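Notes on an old walking book, 2019-06-06

I finished the second volume of Geeta Dhillon's river walk last night, all 466 pages of it. The first volume took me most of a winter. This one took nine days, mainly because the sentences are shorter.

The route runs from Varkbridge to the coast. Dhillon gives the distance as 634 miles in the preface and 1000 kilometers in the afterword. The two figures do not agree, as 634 miles is a little over 1020 kilometers. I assume the second was rounded down. The map on the endpapers has no scale, so it can't settle the matter.

Her method is consistent. Each chapter opens with the weather, then the state of the path, then whatever she was reading at the time. Quotations are given without page numbers. I traced most of them to the old Rastogi edition of the pilgrim letters, which she seems to have carried in a coat pocket. The translation is stiff but usable. Where she corrects it, she marks the change with a dagger and says nothing more.

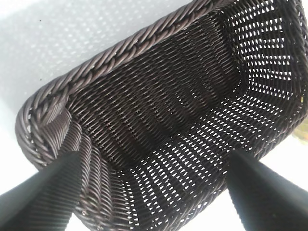
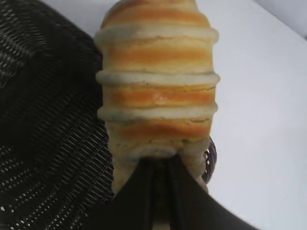 Brown woven basket; spiral bread roll.

The best part is the chapter on the abbey library at Pruvside. She spends 109 lines (I numbered them in pencil) on the catalog alone: how the cards were cut, which drawers stuck, why the letter Q was filed under C. There is very little about the building. A reader who wants vaulting and stained glass should look at Golik, whose guide covers the same abbey with floor plans.

The weak part is the ending. She reaches the sea in September, writes two paragraphs, and stops. The notebooks apparently go on for another month, and the editor mentions them in a footnote but prints none of it.

My copy is the paperback. The binding cracked at the start of chapter six, and the index lists the Varkbridge ferry under three different spellings. I have written the correct page references inside the back cover. The hardback is said to have a better index, but I have not found one at a price I would pay.

Next is the volume of her letters, if the library still has it.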